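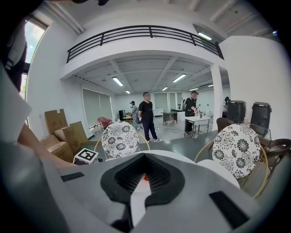 Stedilwood - Équipe Aménagement et accueil

Le coin pause du rez-de-chaussée prend forme. Les chaises à motif floral noir et blanc, sur piétement doré, sont arrivées avec leur petite table ronde blanche. Elles viennent de chez Fogh et remplacent les tabourets prêtés en avril par l'atelier. Le lot complet a coûté 502 euros, livraison comprise.

Les cartons restent pour l'instant le long du mur. Merci de ne pas les jeter - le fournisseur reprend les emballages jusqu'à la fin du mois.

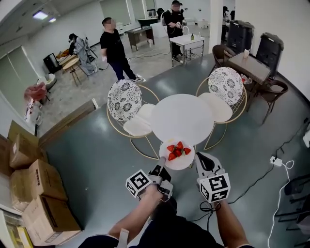 Des fraises sur la table ronde, côté coin pause.

Les chaises en rotin et la table carrée à plateau de verre restent dans la salle. Poul Bach cherche encore un tapis pour le sol peint, de 3 mètres au plus, et un porte-manteau. Si vous en avez un à donner, laissez-lui un mot au bureau 12.

Les coussins se nettoient avec un chiffon humide, sans produit. Pour les assiettes et les tasses, chacun lave ce qu'il utilise et le range avant de partir. Le planning de réservation de la salle sera affiché à l'entrée.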